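### 3.2 Where small things end up: storage habits at Cukwood

We came to the question of storage rather sideways. The first visits to Cukwood were meant to be about mealtimes, and it was only after a few long afternoons of tea and very good date slices that we noticed how often a conversation stopped while somebody went looking for something. Scissors, mostly, but also spare glasses, tape, the good pen, the batteries for the hearing aids. Tincuța Pîrvu, who had worked evenings there before joining our study, suggested we keep a diary of these searches, and we are very glad she did.

The diary ran until the end of August and gathered 3,656 entries. Each one recorded what was being looked for, the first place the person tried, and where the thing was finally found. We asked staff at two sister homes, Gunn and Rirov, to keep the same diary for a shorter time so that we'd have something to compare it with (and their handwriting, we must say, was a good deal neater than ours).

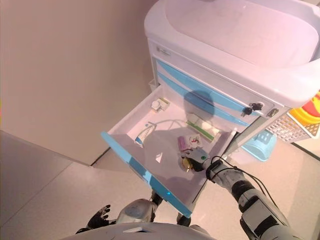

Labels turned out to matter less than we had hoped. At Gunn every cupboard carried a printed list of its contents, and people still opened the cupboard they had opened last time. When we talked this over with the 46 staff who sat down with us, most described a kind of map they carried in their heads, built up in their first weeks and hardly changed since. A newer member of the Rirov team told us she'd learned the linen room by following an older colleague about, and that she had picked up the colleague's mistakes along with everything else.

Height mattered a great deal. Things kept between the hip and the shoulder were put back in their proper place far more often than things kept near the floor or up high, and this held at all three homes. Low storage had a particular trouble of its own: items went in on top of one another, so whatever was used least sank to the bottom and was eventually reordered by somebody who believed it had run out. One cupboard at Cukwood gave up 20 unopened rolls of the same tape, in a lovely shade of grey that has since found its way into our own office.

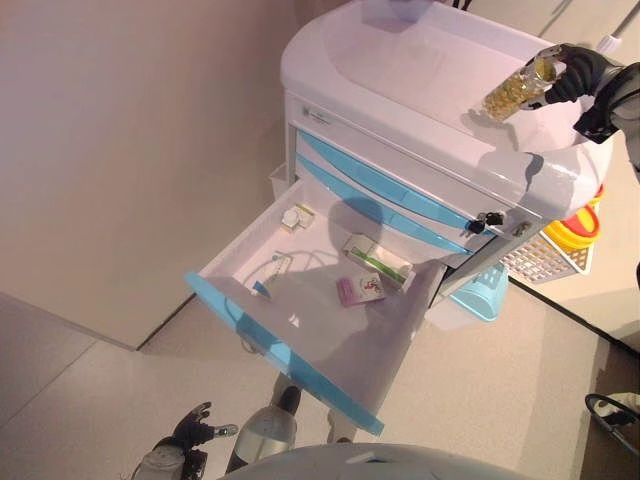 Should every item then be kept at waist height? There simply isn't the room for it, and our advice is to save that band for whatever is fetched every day and to let the seasonal things live lower down.

We tried this at Cukwood with the help of Zarkness, a small joinery firm that moved the shelves for us over a long morning. The layout was agreed with staff on 06/04/2022, before the diary began its second stretch, and was left alone from then on.

**Figure 1.** *The two pictures in this section show drawer storage.*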